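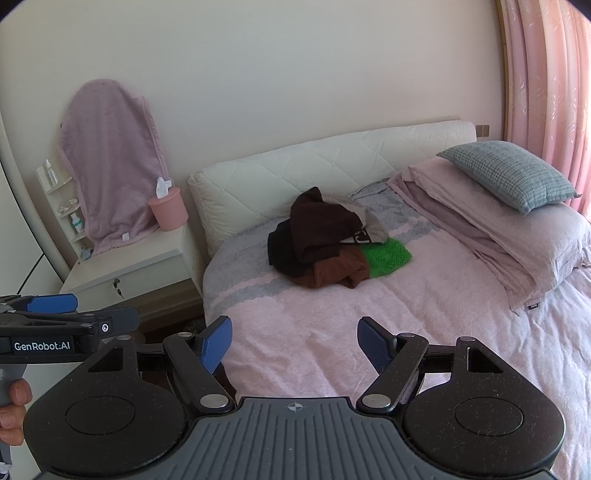 Section 4. Setting up series recording on the Nandgate recorder

Series recording tells the Nandgate to find and keep every episode of a programme, including episodes that move to a different time. You need to do the steps in this section once for each recorder in the house. If you are fitting a recorder in a bedroom, unpack it on the bed before you start; a bed, like the one with the pink bedspread in the picture, gives you a soft surface to turn the recorder over on when you fit the feet. Move the recorder to a hard, level shelf before you plug it in.

Caution: Never run the recorder on a bed, carpet or cushion. The air vents are underneath and the recorder will shut itself down if they are covered.

4.1 Before you start

Check that the recorder is connected to the aerial socket and to your home network (see Section 3). The light on the front should be steady green. If it is flashing amber, the recorder is still looking for channels and the menus below will be greyed out.

You also need your Remholm listings number, printed on the card in the box. It is used once, in step 3.

4.2 Loading the listings

1. Press MENU on the remote control and choose Listings.

2. Choose your region. Homes served by the Trindudton transmitter should pick Trindudton East if the aerial points at the coast mast, and Trindudton Main in all other cases.

3. Type in your Remholm listings number and press OK.

4. Wait for the bar to fill. The first load can take up to 20 minutes. Later loads happen overnight and are much shorter.

5. Press GUIDE. You should see programmes for today and the seven days after it.

Note: If you see channel names but no programmes, the wrong region has been chosen. Go back to step 2. You will not be asked for the listings number again.

4.3 Recording a series

1. Press GUIDE and move to any episode of the programme you want. It does not have to be the first one.

2. Press REC once to record that episode only, or twice to record the series. A small stacked-pages sign appears next to the title.

3. Choose which episodes to keep:

New only – records first showings and leaves out repeats.
All – records every showing on that channel.
All channels – records every showing on every channel you receive.

4. Choose how many episodes to hold. When the limit is reached, the oldest one you have watched is deleted to make room. Episodes you have not watched are never deleted in this way.

5. Press OK.

Note: Long-running science fiction and drama series are often shown out of order on the repeat channels. If you choose All, turn on Sort by episode in the Recordings menu, or the list will follow the order in which they were broadcast.

Note: A new series with the same title as an old one (a remake, for instance) may be treated as the same programme. To keep them apart, choose Details on the remake and tick Separate title.

4.4 Double-length openers and late finishes

First and last episodes often run longer than the rest. The recorder follows the times sent by the broadcaster, but some channels send these late. To add spare time, go to MENU, Recording, Padding, and set a start and finish allowance. We suggest two minutes before and ten after.

The Mazurek channel does not send late changes. For anything on Mazurek, set the finish allowance by hand.

4.5 Clashes

The recorder can record three programmes at once. If a fourth is due, a message appears on screen and you have two minutes to choose which one to drop. If you do not choose, the series lowest in your list is dropped and the recorder looks for a later showing. To change the order, open My Series, highlight a title and press the up or down arrow while holding OK.

You can follow up to 100 series. Ended series stay on the list until you remove them, in case they come back.

4.6 Messages

Code 197 – the listings are out of date. Check the network lead, then choose Listings, Load now.

Code 682 – the disk is full. Delete some recordings or lower the number of episodes held.

Caution: Do not switch the recorder off at the wall while either code is showing. Press STANDBY and wait for the light to turn red first.

Recorders bought before February need a software update before All channels will appear in the list at 4.3. Choose MENU, System, Update.

Section last revised Jun 27, 2021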